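# The pads should be a scheduled part

At Tilbridge we keep 6 hand-held grippers in service and 2 on the shelf. All of them have the same weak point, and it's the part that gets the least attention in the maintenance sheet. I think the sheet is written the wrong way around, and I'd like to see it changed before we order more of them.

The sheet as it stands gives a full page to the camera mount and the cable, half a page to the linkage, and one line to the finger pads: "Replace when worn." The person holding the tool is left to decide what worn means. In practice the pads get replaced when one comes off in someone's hand.

A pad doesn't fail all at once. The face gets polished first, usually in a band across the middle where plate rims and bowl rims sit. Then the leading corner rounds over. After that the tool still closes and still picks up a sponge or a box without trouble, so it passes the check we do at the start of a shift, which is to squeeze a foam block and see that it stays put. Foam is forgiving. A smooth steel rim is a much harder test, and so is the edge of a plate with another plate under it. Those are the jobs the tools are sent out to do.

The linkage matters too, but I'd put it second. The pivots loosen slowly and you can feel it by holding the body and wiggling a finger sideways. If there's play, the two pads stop meeting square. Then one edge of each pad does all the work, and it wears faster, and people blame the pad. A set of pads on a loose linkage lasted us 4 sessions in April. On a tight one we get 18.

Kitchens are the worst for all this. There is oil near the stove, crumbs on the counter, and nearly everything worth lifting is hard and slippery. Bowls lean and turn, and the fingers meet the rim at whatever angle they can get.
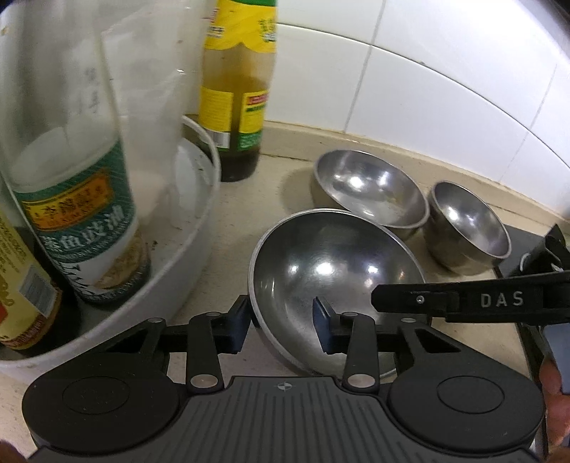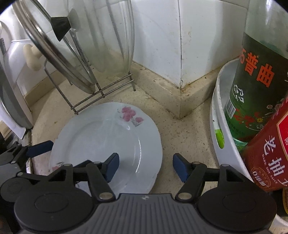
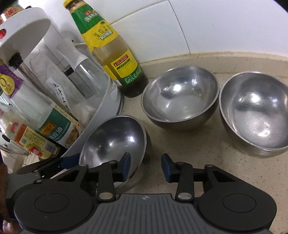
One reply to an earlier draft of this argument came from the Mavelham bench, and it went the other way. If you put pads on a fixed schedule, it said, you'll throw away good ones, and every change is a chance to put one on crooked. Mavelham would sooner leave the pads alone until the grip check fails, and spend the time on the pivots, where a missed screw can end a day's work.

I agree with part of that. A crooked pad is worse than a worn one, and I've seen two fitted at an angle because someone was doing it on a knee in a van. But that's an argument for doing the job at a bench, with the arms held still and the old adhesive cleaned off properly. It doesn't tell us to wait. And the grip check Mavelham relies on is the foam block, the same as ours, so waiting for it to fail means waiting a long time.

My proposal is plain enough. Change the pads as a pair, on a count of sessions, with the count set low for kitchen work and higher for everything else. Never change one side only. A new pad facing an old one pulls thin things to one side as it closes, and the operator corrects for it with the wrist without noticing. Anyone using the recordings later gets the correction along with everything else.

Check the pivots at the same time. Snug them, work the fingers through full travel, and check again. If a screw backs out after that, it needs thread locker or a new screw. Tightening it harder makes the arm stiff, and a stiff arm tires the hand by mid-morning.

Replace the foam block with a steel bowl. Any cheap mixing bowl will do. Stand it on the bench, take it by the rim, tilt it, and set it down again. If it slides in the pads, the tool stays home. The test costs almost nothing and it looks like the work.

Wipe the pads between kitchens, too. We use a damp cloth and a little dish soap, then a dry cloth. The solvent wipes that came in the Iline kit are fine for the body, but I'd keep them off the pads. Ours went shiny after a few weeks of them, and I can't say for certain the wipes did it, but we stopped and it hasn't come back.

The cost objection will come from Maglaya, where the spares are bought. Pads are the cheapest replaceable thing on the tool. A lost morning costs more than a box of them, and so does sorting through a set of recordings afterward to work out which ones were made with a slipping grip. We did that once this year and I'd rather not do it again.

The sheet is up for review on Thursday. I've asked for the pads to go on page one, with a space to write the session count beside each tool's number.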